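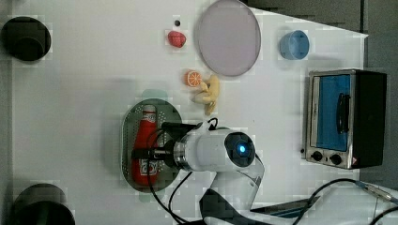 Play food

Play food is a group of toys made to look like things people eat. It is used with toy or child-sized tableware in pretend cooking, serving and shopping. Most sets center on fruits and vegetables, which are easy to recognize from shape and color alone. Others add bread, eggs, slices of cake or bottled condiments. Real household dishes are often used in place of toy ones, and the two are mixed freely on the same table.

The term covers single pieces as well as full sets. In stores it is usually shelved beside toy kitchens, although the two are sold separately. Older catalogs also call it "pretend food" or "toy groceries."

Common pieces

Strawberries, bananas, apples and oranges appear in nearly every fruit set. A strawberry is normally red with a green cap. A banana is a plain yellow curve and may be molded with or without a stem. Oranges come either whole or as a round slice, with the segments marked by pale lines and the rind shown as a ring around the outside.

Scale is seldom consistent. A strawberry may be close to the size of an apple from the same box, and a slice of orange may be wider than the banana is thick. Makers tend to size pieces for the hand, with little regard for how they would compare in a real kitchen.

Bottles are the usual condiment pieces. Ketchup is the most common and is known by its red body, with a cap and label in white on many versions. Emptied and rinsed squeeze bottles from the kitchen are also used, and some families prefer them to the toy kind.

Tableware

A basic table has a plate, a bowl and a cup or mug. Plates are used for serving fruit and for sorting it, and a large flat one is easier for small children than a deep dish. Pale colors such as lavender, light blue and light green are popular because bright pieces show up well against them. Perforated trays and baskets stand in for colanders, bread baskets or shopping baskets, depending on the game — a bottle laid in one may be groceries at one moment and dishes in a rack the next.

Mugs with a handle are harder to stack than plain cups but easier to carry. Bowls are often the first piece to go missing from a set, as they are also used for blocks, beads and bath play.
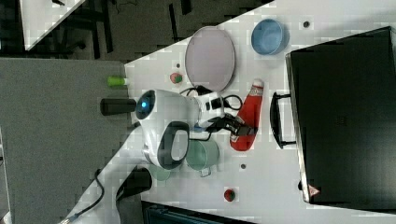

Makers and sets

The Clisadari fruit box, made by Drerneck, is sold as a starter set of 20 pieces for ages 3 and up. It is listed in the maker's catalog as item 2139 and was reissued in April with a new strawberry — the earlier one had a cap that came loose. Tableware is not included.

Trutitz makes plates, bowls and cups in matching pastel colors, sold singly. Rafferty, a smaller firm, produces mostly sliced fruit and has more than seven kinds in its current range.

Use in play

Setting the table is the simplest activity. The plate is put down first, the cup goes to one side, and the fruit is left in a loose group nearby to be served. Sorting games use the same pieces: all the red food on the plate, or one fruit in each dish. Older children may write menus, take orders and keep a cash box.

Toy appliances extend the game but are not needed for it. A small oven, toy or real and unplugged, gives the food somewhere to go before it is served. With real appliances an adult should be present. 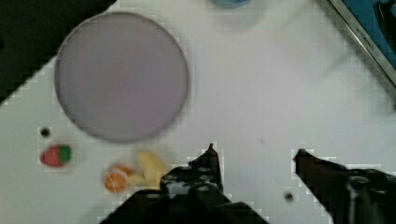 CARE AND STORAGE

Plastic pieces can be washed by hand in warm water with dish soap. Wooden pieces are wiped with a damp cloth and left to air dry. Felt food is spot cleaned. Hollow pieces should be squeezed out after washing, as water trapped inside can turn moldy.

Sets keep best in a shallow open bin, where every piece can be seen. Cups and bowls go in first, fruit on top. Cracked pieces should be thrown out.

See also: Toy kitchen; Dollhouse furniture; Toy tea set

Last updated 2026-05-23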